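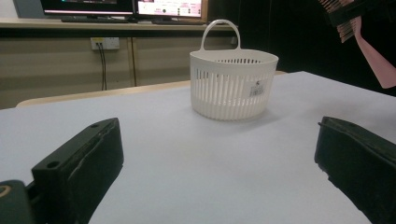
Catis releases Utero 2, with a planner that admits when it is unsure about a handle

For immediate release, November

Catis, the robot software company, today releases Utero 2, the second major version of its tool for turning hand-held gripper recordings into something a robot arm can follow. The new version includes a rewritten perception module, Zou, and a motion planner, Zekeck, which replaces the old planner that customers had been describing to us in increasingly short emails.

Utero 2 is available now to all existing customers at no extra charge. It fixes 81 reported faults. Several of them were the same fault, reported with different levels of patience, but they had separate ticket numbers and we are counting them.

What it does

Utero takes recordings made by people doing a job with grippers in their hands, lines up the different camera views, works out where the fingers were and when they opened or closed, and produces a cleaned set of motions. Those motions can be replayed on an arm, used to train a control policy, or looked at in the review window by someone with a mug of tea and strong opinions about wrist angles.

Version 1 did most of this. It did it well with boxes, blocks and cups, and it did it badly with anything that had holes in it. Customers were kind enough to point out that a good part of the world has holes in it.

For much of the past year the development team has therefore spent its days with a white plastic basket. It has slotted sides and one arched handle, and it would cost very little to replace. As a test object it has been a menace. Depth estimates go through the slots and land on the table. The handle is thin and stands clear of everything else, so a planner that trusts its first impression may decide it is part of the furniture. The basket is also white and spends its working life on a pale table, which is a hard thing to do to an edge detector.

"We had a long list of impressive objects to test on," a company spokesperson said. "We never got to it. The basket took up the whole schedule, and by the summer people were saying good morning to it."

Zou: perception for things with gaps

The Zou module no longer treats each camera view as a separate witness. It compares the close view from each gripper with the wider view from the head, and it keeps a running estimate of which parts of an object are solid, which are open and which it has not yet made up its mind about. That last category is new. In version 1 every patch of the picture was assigned to something, and a slot in a basket wall could be classed as basket, table or shadow depending on the second you asked.

Zou also handles the fingers themselves more sensibly. A camera fixed to a gripper spends its entire career looking past two large dark fingers, and these will sooner or later cover the one part of the object that matters. The new module learns the outline of the fingers at calibration and leaves them out of the object estimate. When a finger hides part of an object, Zou remembers what was there a moment ago, and lowers its confidence the longer it has to rely on memory. We recommend the same approach to anyone looking for their keys.

The internal test set for this release holds 1,407 recordings of people reaching for, lifting, turning and putting down household objects. Of these, 306 involve a handle of some kind. Version 1 lost track of the handle often enough that we stopped putting the figure on slides. We will publish the full results for both versions, including the awkward ones, in the technical notes that go with the release.

Two-handed recordings

Version 1 could read two grippers at once, in the sense that it could read one and then the other and hope. Each gripper had its own clock, and the clocks drifted. On a long recording the left hand would end up slightly in the past, so the two hands would appear to hand an object over with a pause in the middle where it belonged to no one.

Utero 2 puts both grippers and the head view on one timeline. It looks for moments when the same movement shows up in more than one view, and uses these to pull the clocks together. Operators do not have to clap, tap the table or perform any other ritual at the start, although we know of two sites that have grown fond of theirs and intend to keep it.

Where a gripper drops out of the head view, its track is carried on from its own camera and motion data, and the join is marked in the review window. The marks can be switched off. We would ask that they be left on at least until someone has looked at them. 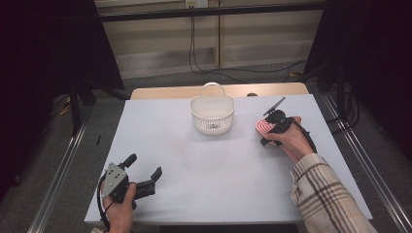

Zekeck: a planner that asks first

The old planner had one great virtue, which was confidence. Given a cleaned recording and a target, it would always produce a path. Some of these paths went through the handle.

Zekeck takes the uncertainty from Zou and plans with it. If the position of a handle is known well, it will plan a close approach between the fingers. If it is known poorly, the planner opens the fingers wider, comes in more slowly and looks again from a different angle before committing. If it is not known at all, Zekeck stops and says so, in a plain English message that names the part of the object it is worried about. Early users told us that the first such message they saw was mildly insulting and the second was useful.

Other changes to planning and control:

Grasp width is now set from the recording and checked against the calibrated limits of the arm's own gripper. Previously it was copied across as it was, and optimism did the rest.

Small corrections made by the person during a recording, such as a second go at lining up the fingers, can be kept or removed. Keeping them tends to help when training a policy. Removing them makes for a much better demonstration to visitors.

Paths can be previewed at any speed, including backwards. Backwards was requested by one customer, who has not told us why.

The emergency stop behaviour is unchanged. It worked, and we have left it alone.

A calmer review window

Most of the hours spent with Utero are spent in the review window, where a person looks through recordings and decides which to keep. In version 1 the window showed everything the software knew, all the time, in a colour scheme chosen by engineers late in the evening. It has been redrawn.

All the camera views now sit side by side and scrub together. Problem moments are listed in order of how much they matter, so a lost object comes before a slightly ragged finger track. Reviewers can add notes in ordinary words, search them later, and discover that a colleague wrote "odd" on forty clips and nothing else.

There is also an undo button. We are aware that it is late.

What it does not do

Press releases in this field have a habit of suggesting that general household help is a matter of weeks away. Ours is about a basket, so we will try to keep a sense of proportion.

Utero 2 does not cope well with clear plastic or glass. It will track cloth, in the sense that it will tell you where the cloth was. Objects that change shape while being held are supported as a preview feature, and the word preview is doing honest work in that sentence. Very fast movements still blur, and the software will flag a blurred section without repairing it. The people making recordings should move at the speed of someone who is being paid by the hour.

Calibration takes around 2 minutes per gripper and has to be repeated if the camera is knocked. Cameras mounted on hands get knocked. A warning now appears when the finger outline no longer matches the one stored at calibration, which should save some of our customers the experience of finding out at the end of the afternoon.

Upgrading

Recordings made for version 1 can be opened in version 2 and will be processed again the first time they are used. The original files are kept. Projects saved in version 2 cannot be opened in version 1, and teams sharing work across sites should upgrade together or prepare for a long phone call.

Custom planner scripts will need small changes, which are set out in the upgrade guide. The guide was tested on a member of the sales team, and has since been rewritten with more steps.

Customers who built their own workarounds for slotted or open-sided objects should turn these off before running Zou. Both will try to fill in the gaps, and between them they can turn a perfectly good basket into a bucket.
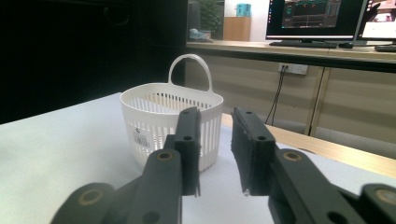

Gripper fingers open in front of the slotted basket used in testing Utero 2.

Notes to editors

Catis makes software for recording, checking and replaying manual tasks on robot arms. Utero is its main product. Zou and Zekeck are included with every Utero 2 licence and are not sold separately, despite one enquiry.

The technical notes, upgrade guide and full list of fixes are available from the customer area of the Catis website. Test results are given by object type, with baskets in a section of their own.

Demonstrations can be arranged through the Catis press office, mornings preferred. Visitors are welcome to bring an object. Please say in advance if it is made of glass.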